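Revised Friday, June 18, 2021. Replaces the October sheet on cleaning and storing hand tools. The section on rust has been rewritten after comments from Levente Katona.

## Wiping down

Wipe tools before they go back on the rack. A dry cotton rag is enough for dust and filings. For grease, dampen the rag with white spirit, wipe once, turn to a clean face and wipe again. Paper towel sheds on serrated jaws and should be kept for flat surfaces.

Glue is easier to deal with while soft. PVA comes off with warm water. Cured PVA can be softened with a rag soaked in vinegar and laid over the spot for 10 minutes, then lifted with a plastic scraper. Epoxy that has set on steel usually comes away with a sharp chisel held nearly flat. On painted or coated parts, leave it alone unless it fouls the movement.

Do not put tools with wooden handles in a bucket of water. The handle swells, then shrinks, and the head works loose.

## Light rust

Orange bloom on bare steel can be removed with fine wire wool and a few drops of light machine oil. Work along the length of the tool. Going across it leaves marks that show in raking light and hold moisture.

For heavier rust:

1. Remove any parts that unscrew. Put the screws in a lidded tin.
2. Degrease with washing-up liquid and hot water. Rinse.
3. Soak the steel parts in white vinegar. Check every 2 hours. Thin parts can pit if left overnight.
4. Scrub with a brass brush under running water.
5. Neutralise in water with a spoonful of bicarbonate of soda.
6. Dry straight away, first with a cloth and then on a warm radiator.
7. Oil within the hour.

The earlier sheet gave citric acid as the first choice. It works faster, but it is easy to overdo and leaves a dull grey surface that some people dislike. Vinegar is now the default for anything with a ground face, such as squares and plane soles. Do not soak plated tools in either. Once the plating has lifted at an edge the acid gets under it and takes off more.

Files are not oiled. Brush them with a file card, rub chalk into the teeth and store them dry.

## Scuffs, smudges and worn finishes

Dark matt finishes show handling sooner than bright ones. Dust sits in the texture, and any rubbing leaves a pale streak. Most of these marks are on the surface and have no bearing on how the part works.

Start with a dry brush, a soft one such as an old shaving brush. Follow with a cloth wrung out in water with one drop of washing-up liquid. If a streak is still there when the part has dried, the finish itself is probably worn and further rubbing will only widen the patch.

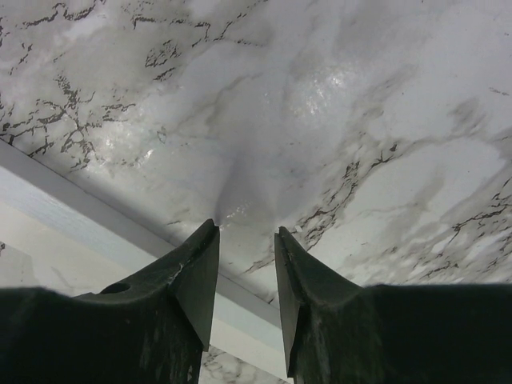 ## Sharp corners and tapered ends

Anything that ends in a point needs its own slot or a cover. Loose in a drawer, a point blunts itself and scratches whatever it lies against. A short length of clear tubing pushed over the end is adequate for awls and scribers. For chisels, use the plastic guards they were sold with or fold one from thick card and tape.

Check points by eye against a light background. A rolled or chipped corner shows as a small break in the outline. Dress steel on a fine oilstone, a few strokes per face, and keep the original angle. Do not use the bench grinder for this unless the damage is deep. The thin end heats before the rest, and a blue tint means the temper has gone.

## Drawers and racks

Line drawers with cork or a rubbery non-slip mat. Stustix mat has been in the top two drawers since the last revision and has not curled. The Zesmont mat is thinner and easier to cut but picks up swarf, and has to be taken out and shaken. Avoid carpet offcuts. They hold damp.

Heavy tools go at the bottom. Measuring tools get a drawer to themselves with the blades of the squares facing the back.

For wall racks:

- Fix into studs or solid masonry. Plasterboard fixings are acceptable for screwdrivers only.
- Leave 40 mm between handles so that one can be lifted out without knocking the next.
- Put the tools used daily between waist and eye height.
- Keep saws clear of the door, teeth to the wall.

Outlines painted behind the tools are useful in a shared workshop. In a private one they tend to be out of date within a year, and a printed label under each hook is easier to change.

## Damp

A shed without heating will go through dew point on many nights of the year. Ventilation does more than absorbent packs. Two openings on opposite walls, one low and one high, fitted with mesh, are the minimum.

Silica gel is worth using inside closed boxes. Use 100 g in a metal toolbox of ordinary size and dry it in a low oven when the indicator changes colour. Follow the temperature on the packet, as the indicator types differ. Loose gel in an open shed has no useful effect.

Cardboard boxes draw moisture and pass it on. Move tools out of the packaging they came in, and keep the instruction sheet in a plastic wallet elsewhere.

A tubular heater on a timer is a reasonable answer where there is mains power. Mount it low, on a bare wall, away from rags and solvents.

## Oils and waxes

| Product | Use on | Do not use on |
|---|---|---|
| Light machine oil | Pivots, threads, bare steel | Files, rubber grips |
| Zapata paste wax | Saw plates, plane soles, cast tables | Measuring faces |
| Rivach handle oil | Ash, beech and hickory handles | Varnished handles |
| Raw linseed oil | Handles, if there is time to let it dry | Anything needed this week |

Apply wax thinly, leave to haze and buff off. A second thin coat is better than one thick one. If the cloth drags, the wax has gone too dry, and a wipe with white spirit will free it.

Rags used with linseed oil can heat up and catch fire by themselves when left in a heap. Spread them flat outdoors until stiff, or put them in a metal bin of water with a lid. The same applies to any handle oil with linseed in it, so read the tin.

## Handles

Sand off raised grain with 240 grit, wipe with a dry cloth and oil. Test a hammer or hatchet head by holding the handle and trying to twist the head with the other hand. Any movement at all means the wedge needs attention. Driving in a nail is a poor repair and splits the end grain. Remove the old wedge, cut a new one from dry hardwood and refit.

Sticky rubber or soft plastic grips can be cleaned with isopropyl alcohol. If the stickiness comes back in a few weeks the material is breaking down. Cut the grip off and replace it with heat-shrink sleeve of a suitable diameter.

## Pivots

Pliers, snips and pincers stiffen when old oil collects dust at the joint. Open and close them with the joint in white spirit until the liquid stops discolouring, blow dry and put one drop of oil on each side. Work it in, then wipe off what comes out. If the joint is loose and has a nut, take up the slack an eighth of a turn at a time. Riveted joints can be tightened with light hammer blows on an anvil, although on cheap pliers the rivet often cracks.

## Outstanding

Entries for sharpening stones and for drill bits are to be added. The note on storing solvents has moved to the sheet on paints.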